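Housing and Household Skills, Unit 4
Sharing an Apartment: Agreements, Money and the Small Things
Course handout, August
Prepared by the course instructor

Please read this handout before the meeting. Bring it with you, printed or on the phone, because we will fill in the last part together.

4.1 Why we write things down

Most students in this course will rent with other people at least one time. In the first weeks everybody is polite and the apartment feels easy. The problems come later, and they usually come from things which were never discussed. One person believed that the heating is divided equally. The other believed that the person with the bigger room pays more. Both of them are sure that it was agreed.

A roommate agreement is a paper between the people who live in the apartment. It is different from the lease. The lease is between you and the landlord, and if it is a joint lease, the landlord can normally ask any one of you for the full rent. Your roommate agreement does not change this. It only says what you have promised to each other.

Check which type of lease you have. In a joint lease all names are on one contract. In an individual lease every person signs for one room and for the use of the common rooms. A sublease is a third case: you rent from a tenant, and you should ask to see that the landlord allows it in writing.

4.2 Money

We use the same case as in Unit 3. Stavgate is a building with three-bedroom apartments. The rent for one apartment is $2,400 a month, and the deposit is $4,000. Three tenants sign a joint lease. Room A is larger than the others and has its own bathroom.

Equal division gives $800 for each person. This is simple, but the tenants of rooms B and C may find it unfair after some months. In our case the three tenants agree that room A pays $50 more than the equal part, so room A pays $850 and the other two pay $775 each. Please check the sum yourself: 850 + 775 + 775 = 2,400.

The electricity bill in the first month is $87, so each person pays $29. The agreement should say who receives the bill, on which day of the month the others pay their part, and what happens if the payment is late.

For the deposit, write down how much each person has paid. If one tenant leaves before the end of the lease, the landlord will often keep the deposit until everybody leaves. Then the new roommate usually pays the old one directly. Ask for a signed receipt in this case. I have seen many arguments which one small receipt could have prevented.

4.3 Things which are shared and things which are not

Make two lists. On the first list are the things that everybody can use: pots, vacuum cleaner, table, cleaning products. On the second list are the things that stay private. Food should be discussed separately, and I recommend to be very exact. "We share the basics" is not exact. "We share salt, oil, rice and dish soap" is better.

Towels and bedding are private in most apartments. Kitchen towels are often shared, and then somebody must wash them. Different colors for different people is an old method and it still works well.

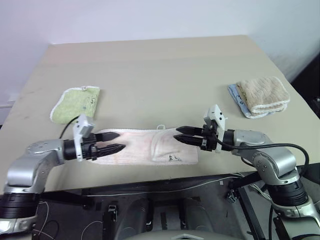 4.4 Cleaning

There are two common systems. In the rotation system the jobs move from one person to the next every week. In the fixed system each person has always the same job. Rotation is felt as more fair, but it needs a plan on the wall and somebody who changes it. The fixed system is easier to remember, and it is good when one person really hates one job.

Whatever system you choose, write what the job includes. For the bathroom it can be: sink, toilet, shower, floor, mirror, trash. Two people can both be honest and have a very different idea of a clean bathroom.

Laundry also belongs here. If there is one washing machine for the whole building, look at the house rules for the hours. Do not leave your clothes in the machine when it has finished. If you must take out the clothes of another person, put them on a clean surface. Read the care label before you wash fleece or other soft fabrics together with jeans, and treat a stain before the item goes in the dryer, as heat can make the stain permanent.

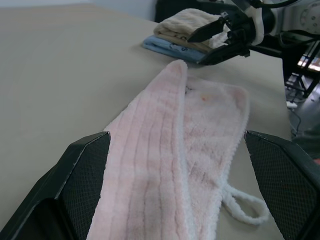 Pink fleece towel with a small orange stain.

4.5 Noise and guests

Quiet hours in the lease are the minimum. Between roommates you can agree on more, for example no speaker after 9 p.m. before an exam. For guests, the useful questions are how many nights, how much notice, and if the guest may be alone in the apartment. Check also the lease, as many leases have a limit for overnight guests and a long visit can bring all tenants in trouble.

4.6 When it does not work

Speak first, and speak early. Choose a time when nobody is tired or in a hurry. Describe what happened and what you would like instead. A note on the refrigerator is usually read as an attack, even if it has a smiling face.

If speaking does not help, write a short message with the date and keep a copy. After that you can ask for mediation, if your school or your town offers it. Moving out is the last step. Before you do it, read again the part of the lease about ending it early, and remember that you can be responsible for the rent also after you have left.

4.7 Exercise for the meeting

Work in groups of three. You are the new tenants at Stavgate. Write an agreement of one page which includes:

- the rent for each room and the day of payment
- the deposit, with the amount paid by each tenant
- the bills, and who receives them
- the shared things
- the cleaning system, with a description of two jobs
- guests and quiet hours
- how the agreement can be changed

Each group then gives its page to another group. The other group looks for sentences that two people could understand in two ways, and marks them. We will discuss the marked sentences in the second hour.

Related handouts
Unit 2: Reading a Lease Line by Line
Unit 3: The Monthly Budget (Stavgate case)
Unit 5: Repairs and How to Report Them
Unit 6: Moving Out and the Final Inspection

Questions: please write through the course page. Course materials may be copied for class use. Back to top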